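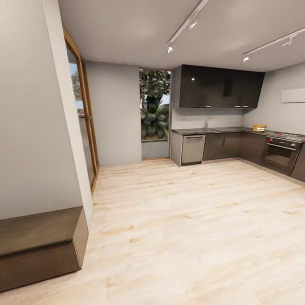 How soon should you call for help when a swimmer is caught in a rip current?

Before you go anywhere near the water yourself. Shout, wave down the lifeguard, send somebody to phone, and only then think about what you can throw or push out to the person.

I know we went over this in Unit 5, but so many of you wrote "swim out right away" on the July quiz that I'd like to go through it again, slowly, with a cup of tea if you have one. It's a natural instinct (a kind one, too!), and it is the one we spend most of this course training out of you.

Reach, then throw, then row. Going in is for trained rescuers carrying a float, and even Lakmal Gazi, who has been swimming off Heltthorpe since he was 6, won't go without one.

If you are the one in the rip, float first and get your breath back. Then swim along the beach until the pull eases, and come in at an angle with the waves.

For next time, please read Florencia Godoy's pages on watching a swimmer after a rescue, and bring 2 questions for her. Breathing trouble can show up hours later, so anyone who has taken in water and is coughing or unusually sleepy needs a doctor.

Throw-bag practice is at 5, by the boathouse. Bring a towel!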